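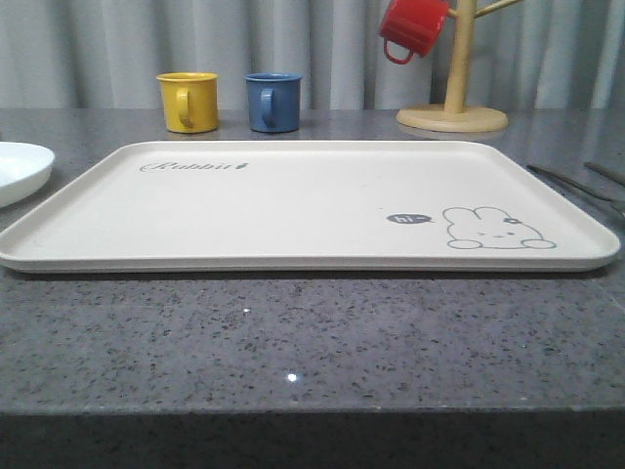 I've been picking up my repeat prescriptions from the same counter for years without once wondering how the tablets get into the box, so when Reinholz opened up its packing site at Golberg for a morning in April I put my name down straight away. I'm so glad I did!

We met at the gate at 9 and were split into groups of six. Then it was hairnets, overshoes and a white coat that came down to my shins (they only had large left). No jewellery, no phones past the second door, and you wash your hands for much longer than you'd think.

First stop was the blister line. The tablets come down a chute, drop into the little plastic pockets and get sealed with foil, all so fast that my eyes gave up trying to follow. Our guide said that one line can fill 4,000 packs before the first tea break. Any strip with a gap in it gets puffed off the belt by a jet of air, and I could have watched that bit all day.

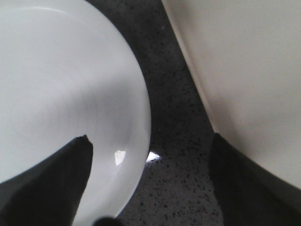
After that we went along to the leaflet room, and this was my favourite part. You know that folded sheet you can never get back in the box? A machine called the Zutia folds it, and even the staff can't do it by hand, which cheered me up no end. They also talked us through the wording. Every change to a side effects list means the old leaflets are pulled and shredded, and someone has to sign for the empty shelf.

I asked why my own tablets changed from round to oval last year. Different maker, same medicine, apparently, and I should ask my pharmacist if I'm ever unsure. Fair enough.

The only let-down was the testing lab, where we had to peer through a window and couldn't hear much. Tea and a bun afterwards, then home.

If you fancy going, the bus from Grikeck stops right outside, but only four run a day and I just missed one. Take a book.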